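4.2 What the demonstrations teach, and what they may not

It is often claimed that a person who can guide an arm by remote control can also teach it. We are less sure. All demonstrations in this section were recorded in simulation with Plandus, a remote-control setup in which the operator drives two arms and sees the table through several views. Pacheco collected 1,445 runs. Hagedorn, who had no part in the recording, went through them and threw out 59. 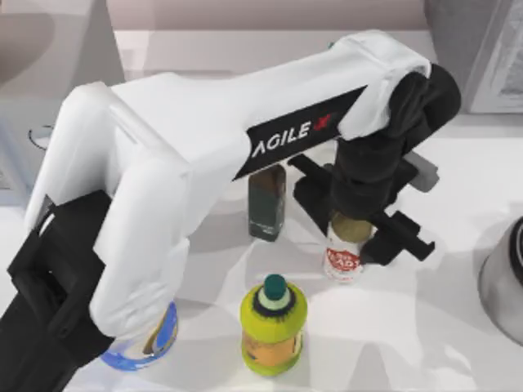

The discarded runs were mostly ones where the operator stopped and started so often that we could not tell a choice from a mistake. A learner cannot tell either. We kept slow runs if the path was smooth, although this surely favors careful operators – a bias that earlier reports on shared tables, our own from July included, passed over.

The close views deserve more doubt than they usually get. A view near the gripper is said to help with fine contact, but it may hold very little of the task.

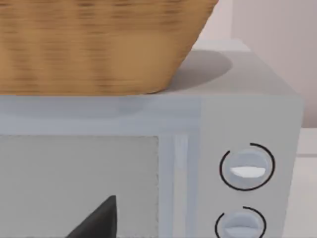
Figure 3. Close view: microwave with control knobs and a woven basket on top.

A policy trained on such views alone could easily come to depend on whatever large object happens to fill them.
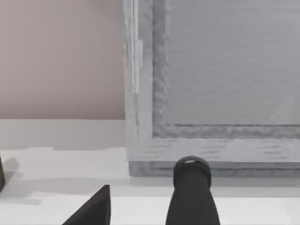 Figure 4. Gripper fingers over the white tabletop, near the base of a gray framed structure.

Adding the wide view helps in principle. It also brings a new problem, as the arm itself can hide the items the operator is working around.

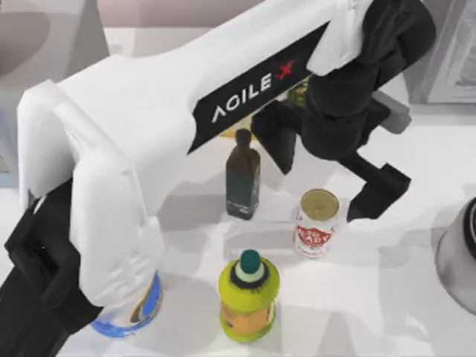
We therefore report results for each view separately and do not pool them. Whether 30 more runs per item would close the gap between views is a question we leave open – our data cannot settle it.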